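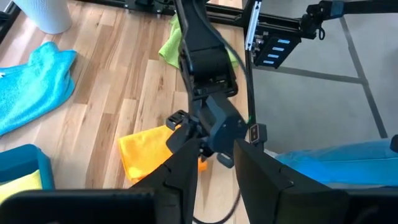
About Nitholm

Nitholm teaches robots chores by having people do the chores through the robot. An operator takes the controls, moves the two arms, and the arms move the towel. Everything gets recorded, and the recordings go to the people who train the software. That is the whole business. We started it because we didn't believe most of what we were reading about household robots, and we still don't believe a good deal of it.

If you have come here from a trade show video, you may be expecting something faster. Our operators are good and they are slow. A towel has no fixed shape, it slides on hardwood and grabs on carpet, and two flat fingers are a poor substitute for a hand. Anyone who sells you a number for how soon a machine will do your laundry should be asked how many towels they have picked up off a floor.

What we do

Most of our work is remote control. One person runs both arms, with a camera near each gripper so the operator can see what the fingers are about to close on. We also do hand guiding, where you take hold of the arm and push it through the motion yourself. Hand guiding is easier to learn and gives smoother paths, but your own body gets in the way of the cameras, and with cloth it tends to teach the robot things it can't repeat alone. We use it for drawers and lids and not much else.

Our longest running project is Pometti, the cloth project. It covers picking up, sorting, folding and putting away, with towels in several colors and bins to put them in. Pometti passed 2,000 recorded tries in April and stood at 2,168 when this page was last revised. We kept the failures in that number. Of those tries, 170 were thrown out because the recording itself was no good - a dropped signal, a camera that lost time, an arm that was out of adjustment. A dropped towel is not a reason to throw anything out. We would rather train on an operator fumbling and recovering than on a clean run that only happened because the towel was laid out nicely.

What we don't claim

We don't claim that more recordings will fix everything. We have seen a model do well on the floor it was taught on and go to pieces when the bin was moved a foot to the left. When a client asks whether it will work in their building, our answer is that we don't know, and that we would want to record in their building before guessing.

We don't call anything "autonomous" if a person is at the controls. You would think this went without saying. All our demo clips carry a label in the corner that says whether a person or the software is driving, and clients who want the label taken off can hire somebody else. Two have.

How we work

Operators train for 3 weeks before their recordings count toward a project. They are paid by the hour and never by the try, because paying by the try gets you a lot of quick, sloppy tries. Any operator can stop a session for any reason, and the session log has a box for it.

The arms are kept in shape by Hailu, a small repair shop two doors down that did sewing machines before it did robots. Our second room is at Cirnthorpe, with a different floor and worse light. We use it to check whether what we taught in the first room holds up anywhere else. Sometimes it does.

Visits

You are welcome to come and try the controls. Wear pants you can kneel in. Expect to miss the first few towels.

Page last revised 2024-11-16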